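We use cookies to remember your reading settings. Accept | Manage preferences

Individually wrapped bakery and sweet goods
By Buppha Phetsri. Last revised in September

Individually wrapped bakery and sweet goods are single portions of bread, cake, filled bun or soft confectionery, each sealed in its own film package. They are sold singly, in assortments, or as the inner units of a larger bag. The category overlaps with snack foods but is usually treated separately in packaging literature, as the contents are soft, hold more moisture than chips or crackers, and deform under load.

Package form

The most common form is the flow wrap, also called a pillow pack. A single web of film is folded around the product, joined along its length by a back seam, and closed by a seal at each end. The end seals extend past the product and form a flat margin, often crimped. Kamolrat gives 14 mm as a normal margin for small buns and notes that narrower seals tend to peel when the pack is lifted by one end.

Film may be clear, printed, or a combination of the two. Clear film with printed bands is widespread for baked goods, where the color of the crust serves as part of the display. Fully printed film is more usual for products that are sensitive to light or that are sold by illustration.

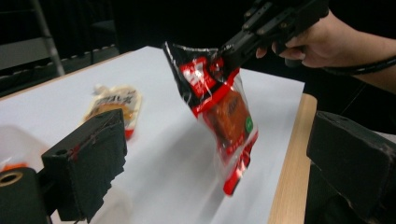

Clear bag with red and black printing, held at its top seam; a brown baked item is visible through the film.

Handling

A wrapped bun is normally lifted by the end seal or by a fold of slack film. Lifting by the seal puts no pressure on the product, but the pack hangs freely and may turn. Lifting around the body gives better control of direction and carries a risk of denting. In Katsaros compression trials, a soft bun in a pillow pack kept a visible dent after a load of 500 g was applied at the center for two minutes.

Packs with a large headspace stand poorly and are generally stored flat. Tall, narrow bags with a filled base can be stood upright, and are commonly placed at the back of a display with lower goods in front.

Secondary containers

Loose single portions are often grouped in an open tub or tray. Clear rigid tubs are preferred at counters, as the contents can be identified from the side. A portion taller than the tub wall projects above the rim and can be withdrawn by its upper edge or corner.

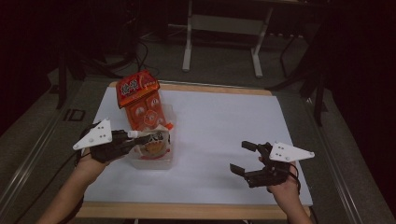 Filled rice cakes

Daifuku (written 大福) is a soft rice cake, traditionally with a sweet bean filling. The surface is sticky and is dusted with starch before wrapping. The film must release cleanly from the cake, and the portion may also be seated in a small inner tray. The name is printed on many packs in which the cake itself cannot be seen, usually beside a picture of the product.

See also

Pillow pack; End seal; Headspace; Counter display

References

Kamolrat, Kanokwan. Film Closures for Soft Goods. Briltmont, p. 441.
Katsaros. Compression of Wrapped Buns, part 2.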